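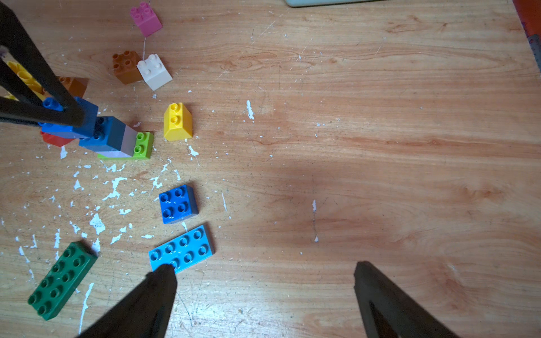
The Lirneck Early Words Study is looking for families with a child aged three or four to help us find out how young children learn to talk about colour, size and position at home. We are interested in ordinary talk, the sort that goes on over breakfast or on the floor with a heap of toys. A child with a light-blue brick and a darker blue one next to it may call both of them "blue" for months, then one morning start asking for "the light one". We would like to know when that change comes, and what the adults nearby were saying in the weeks before it.

We have places for 42 families. You do not need to be a first-time parent, and grandparents and foster carers with daily care of the child are welcome to apply. Families who speak another language at home as well as English are very welcome — please tell us which one on the form, as we may be able to send the leaflets in it.

What you would do

You would keep a short diary for twelve weeks, writing down new words on four days of each week. Most entries take five minutes. There are also three home visits of an hour each, at times that suit you, when one of our team will talk and play with your child while you are in the room. We do not test reading or writing, and no child is given a score.

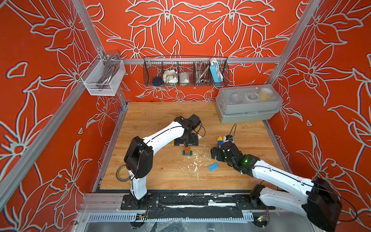
The visits are spread out, with one at the start, one halfway through and one at the end. If your child is tired or cross on the day, we will come back another time. You can leave the study at any point and do not have to say why.

Sound recordings are made at the second visit only. They are typed up under a number, and the recordings are wiped in December. Your diary is yours to keep once we have copied it.

What you would get

Families receive up to 100 pounds in shopping vouchers, depending on how many weeks of the diary are filled in. We also send a plain summary of the findings to everyone who takes part, including those who leave early.

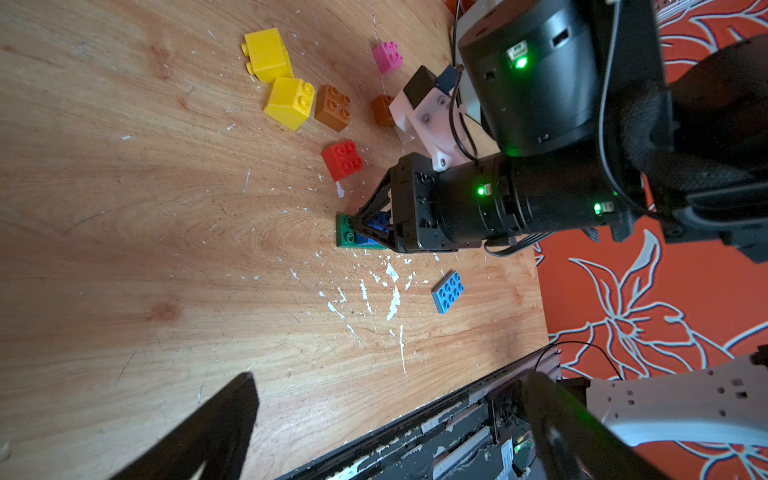
One mother from our first round wrote that she had expected the diary to be a chore and ended up filling the margins as well. She added that the hardest part was getting the words down before she forgot them, and that she would have liked more room for the funny ones. The new diary has a blank page at the end of each week for this reason.

Who can apply

Your child should be three or four years old when the diary starts, and you should live within reach of Lirneck by bus or car. Children with hearing loss or a speech delay can take part — let us know what would help at the visits.

To apply, fill in the form on the Take Part page or ask for a paper copy. Forms must reach us by 29/06/2024. We will reply to every family, whether or not we can offer a place.

Home | Our Studies | Take Part | News | Contact

Recent notices
Typist wanted, two mornings a week
Bedtime stories survey: first findings
Naidu Room closed for painting
Change to our telephone hours

Lirneck Early Words Study, Naidu Room, Lirneck. All rights reserved. Back to top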